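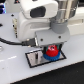
1/ Peinture phosphorescente Dinsa : mon avis
« Brille toute la nuit », dit le pot. J'ai verni 11 citrouilles en papier mâché pour vérifier. Au bout d'une heure, je cherchais la lampe.

2/ Sur fond noir, quasi rien. Sur fond blanc, trois couches - et encore. Comptez environ 60 minutes de séchage entre chaque.
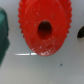 Plastique rouge, vu de près.

3/ Arnout Dijkstra jure par la colle pailletée Juvwood. Mouais. J'en retrouve sur mes pulls 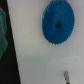
depuis mai, et les paillettes tombent quand même des guirlandes. Je reste à la gouache.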